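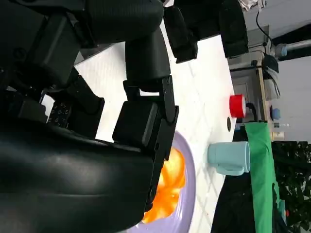

Vue de la caméra de poignet, assiette mauve et objet orange sous la pince

Ticket 77 – Kit de table à deux bras Drutus, module de préhension Leditz
Statut : en attente du fournisseur
Ouvert le : vendredi 21 décembre 2018
Priorité : normale
Produit : kit en prêt pour évaluation, micrologiciel d'origine

Problème signalé
Sur la tâche « vaisselle » fournie avec le kit (assiette, tasse, gobelet, aliment factice), la pince descend bien vers l'objet mais se ferme trop tôt. Nous avons lancé 93 cycles avec les réglages par défaut. La fermeture anticipée s'est produite 40 fois, toujours avec l'objet orange. La tasse bleu clair et le gobelet rouge ne posent pas de difficulté.

Message dans le journal : « contact détecté, seuil 2 ». Le bras s'arrête, la pince se ferme à vide, puis le programme passe à l'étape suivante sans signaler d'échec.

Déjà vérifié de notre côté
Serrage des vis des doigts : correct.
Câble de la pince rebranché, connecteur nettoyé.
Étalonnage de la caméra de poignet refait deux fois selon le manuel.
Hauteur de la table saisie à nouveau dans l'outil de configuration.
Programme relancé avec un seul bras actif – même comportement.

Réponse du support Górecki (distributeur)
Le seuil 2 correspond à la sensibilité maximale. Le doigt en forme de plaque peut toucher le rebord de l'assiette avant l'objet, et le module prend ce contact pour une prise. Merci de passer le seuil à 4 dans le menu Préhension, de redémarrer le contrôleur et de refaire une série avec l'objet posé sur la table, puis une autre avec l'objet dans l'assiette.

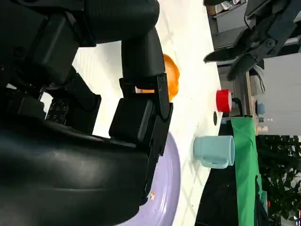

Seuil passé à 4, contrôleur redémarré. Objet sur la table : plus aucune fermeture anticipée. Objet dans l'assiette : le défaut revient, moins souvent, surtout quand l'objet est près du rebord. L'hypothèse du contact avec l'assiette nous paraît donc bonne, mais le réglage seul ne suffit pas.

Autre point à transmettre. La bague du poignet masque une bonne partie de l'assiette dans l'image quand le bras est bas. L'opérateur ne voit pas toujours s'il reste de la marge avec le rebord. La documentation parle d'une vue « dégagée », ce n'est pas notre constat.

Demandes
1. Existe-t-il des doigts plus étroits pour ce module ? Le catalogue Stenik en propose, sans préciser la compatibilité.
2. Peut-on obtenir une erreur explicite quand la pince se ferme à vide ? Pour l'évaluation, c'est le point le plus gênant.
3. Le support de caméra peut-il être décalé sans perdre l'étalonnage d'usine ?

Dernière mise à jour du support
Questions 1 et 3 transmises à Drutus. Pour la question 2, la fonction est annoncée dans la mise à jour d'avril. Le prêt est prolongé jusque-là, le ticket reste ouvert.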